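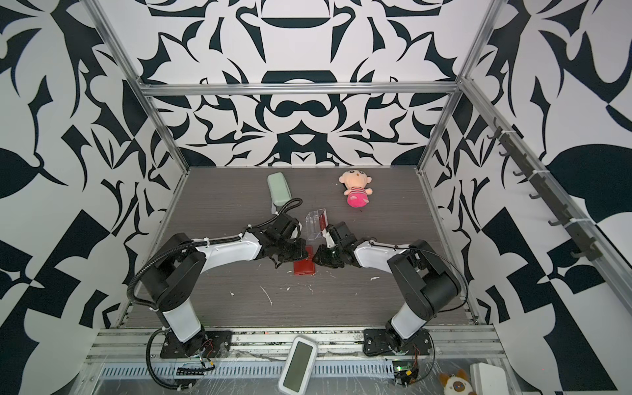 Cell 2, both arms at the card stand, left and right grippers near centre.

**Ticket:** right gripper drops card on pull, left does not
**Site:** Toltham
**Opened:** November 4, 2018
**Status:** open, waiting on parts

**Problem**

Comparing two sets of fingers for thin stock. Left arm has the Walley fingers, right arm has the Serumska ones. Task is to take a card out of the slot in the clear stand and lay it on the floor of the cell. Over 20 pulls each, the left lost none. The right lost the card on 7 of them, always after the card had cleared the slot.

**Tried so far**

- Swapped the controllers left to right. Fault stayed with the right arm, so controller ruled out.
- Raised close force on the right from 400 to 700 (controller units). Fewer drops, but the card bows and catches in the slot on the way up. Put back to 400.
- Re-taught the approach so the fingers come in lower. No change.
- Ran the same program on the red block. No drops on either side. Fault only shows on thin stock.
- Checked the wrist cable for drag at full reach. Nothing found.

**Notes**

With the fingers shut on nothing, a feeler gauge goes in at the tips on the right but not at the heel. Same check on the left is tight all the way along. Looks like the right pair close at a slight angle and only hold the card by its lower edge.

Pattern on the walls has no bearing on this test - the pulls are run from taught points with the cameras off.

**Next**

Sulemana to send a replacement finger pair. Fit, repeat the gauge check, then another 20 pulls at 400. If the gap is still there, swap the whole gripper body across and log which side it follows.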